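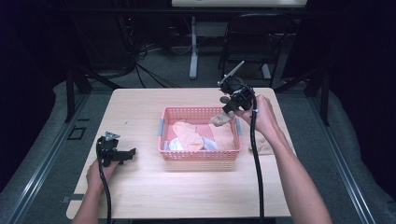 Sorting Small Laundry at a Table: Project Report
Oct 4, 2025

1. Purpose
The project compared two ways of emptying a mixed basket of socks, cloths and light garments. The work was part of the Novomia household tasks course.

2. Setup
All sorting was done on one light wooden table. A plastic basket with perforated sides and a handle at each short end held the load. Low sides were preferred – a tall basket hid the bottom layer in the August trials.

3. Method
Each of the 26 runs began with the basket at the middle of the table. In method A, items were taken out singly and laid flat beside the basket. In method B, the whole load was tipped out first. 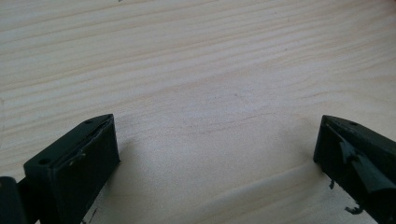 The tabletop was cleared between runs. Time was logged from the first item touched to the last item placed, and socks were matched only after the basket was empty.

4. Results
Method A was faster in 14 runs. Most of the delay in method B came from socks caught inside larger pieces. Pale socks on pale wood were slow to find under both methods.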